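Kemura Hall Association
Minutes of the general meeting held in December, 7:30 pm

Present: 25 members. Apologies were received and recorded.

1. Minutes of the previous meeting
Accepted with one correction: the deposit for hall hire is $300, not $200.

2. Kitchen hire and benches
The meeting considered whether the kitchen should be hired separately from the main hall. Getico has quoted for resealing the benches and Lehtinen for replacing the range hood. Both quotes remain open for 36 days. Members favouring a pale, veined marble finish asked that it be priced alongside the present colour.

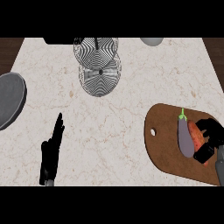 One member replied that finish was a secondary matter and that the hire rate should be settled first, as the Sistotine playgroup had been waiting on an answer since winter. Another asked whether regular users would be charged the casual rate. The chair advised that they would not.

Moved and seconded: that the kitchen be offered for separate hire, with a minimum booking of two hours. Carried, 2 against.

3. Car park
Line marking is deferred until the drainage work is complete. The secretary is to write to council again about the blocked culvert.

4. Other business
Keys issued to former hirers are to be returned before the new locks are fitted.

Meeting closed at 9:10 pm.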